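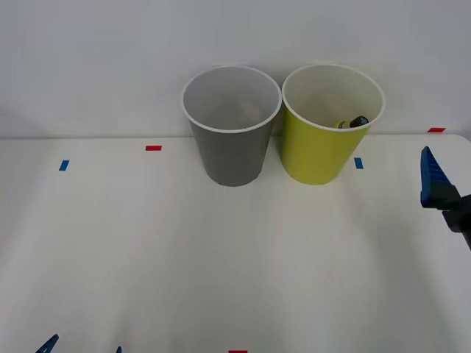 Cup task, first table. Grey and yellow-green cups at the back, one arm to the right.

DRODCOMBE WORKSHOPS USERS' GROUP
Minutes of the meeting held on April 11, 2022 in the upstairs meeting room

Present: nine members, two representatives of Worora, one representative of the Ogbonna packing shed.
Apologies were received from three members.

1. Minutes of the previous meeting

Agreed as a correct record, with one change. Under item 4, "loading bay" should read "side entrance".

2. Matters arising

The lock on the side entrance has been replaced. New keys are held at the front desk and must be signed for.

The quote for the heating in the long room has not come back. The secretary to ask again.

3. Visit to the Worora demonstration

Members had spent the first part of the afternoon at the Worora demonstration downstairs and the meeting took this item while it was fresh. The Worora representatives stayed to answer questions and left at the end of the item.

3.1 What was shown. There were two tables. The first had a pair of arms working with paper cups and small objects. The second had a single arm sorting packets into trays, using the Brurex control software. Both were run several times and members were able to ask for a run to be repeated.

3.2 First table. Worora explained that the task is to put a small object into the cup that has been called for and then leave the cups standing. The coloured tape on the table top is there for the person resetting the table between runs. Cups and objects go back to a different set of marks each time, following a printed sheet. A member asked whether the arms could see the tape and were using it to find the cups. Worora said the tape was in view of the camera but the arms were not given any instruction about it. They have done runs with the tape taken up and the results were a little worse, and they do not yet know why.

3.3 It was asked why paper cups were used. Worora said they are light and tip over easily, so a clumsy approach shows up at once. They are also cheap. The demonstration team gets through a box of 1,000 in a few months.

3.4 Worora reported that the cup task had been run 55 times in the week before the visit and had been completed 47 times. Most of the failures were a cup knocked over on the way in. Two were the arm stopping short and waiting. The group thanked Worora for giving the figure for failures without being pressed for it.

3.5 Second table. The sorting was slower than several members had expected. One member timed a tray and found it took longer than it would take a person. Worora agreed, and said that the speed had been turned down for visitors standing close by. The Ogbonna representative said that speed mattered less to the shed than being able to leave the machine alone over the lunch break. Worora said they would not recommend leaving it unattended at present.

3.6 Safety. Members were asked to stay behind the yellow line on the floor and did so. The stop button was shown at the start of each session. It was noted that the button for the first table is on the far side from the door and could not be reached by a visitor. Worora will fit a second button on the near side before any further visit. One member felt that the room was too full for the number of people invited. It was agreed that the next group should be split in two.

3.7 Noise. Lower than expected. The tenant in the unit next door has made no complaint.

3.8 Questions from members. It was asked whether the same arms could handle glass. Worora said they had not tried it and would not do so at Drodcombe. It was asked how long it takes to set up a new task. The answer was between a day and two weeks, depending on how many practice runs a person has to guide by hand. It was asked who owns the recordings made during the practice runs. Worora said that they do, and that nothing is recorded during visits. The secretary asked for that in writing.

Action: Worora to fit second stop button.
Action: Worora to write to the secretary about recordings.

4. Open day in September

4.1 Worora have offered to run the first table again at the open day. Agreed in principle, subject to the second stop button being in place. The second table will not be shown, as there is no room for it once the stalls are in.

4.2 Attendance last time was more than 300 and the corridor was blocked for part of the afternoon. It was agreed to have people come in by the main door and leave by the side entrance. Signs to be made.

4.3 There was discussion about whether children should be allowed to call out the cup colour. Members were in favour, provided that an adult from Worora is at the table throughout. A low barrier will be needed in place of the floor line. The pottery unit has two that could be borrowed.

4.4 The Ogbonna shed would like a stall. Agreed.

Action: Secretary to confirm the date with all units.
Action: Pottery unit to measure the barriers.

5. Electricity in the ground floor units

Two units lost power during the last month. The electrician found nothing wrong with the main board. Members are asked to note the time if it happens again. Worora confirmed before leaving that their equipment runs from its own circuit.

6. Bins

Cardboard must be flattened. The collection company has refused the bin twice. It was suggested that a second cardboard bin be hired for the summer, and the secretary will find out the cost.

7. Any other business

The kettle in the upstairs kitchen trips the switch and should not be used. A member offered a spare.

A request to use the long room for evening classes was held over until the heating quote is received.

8. Next meeting

To be held in the same room. Date to be circulated by email. Items for the agenda to the secretary one week before.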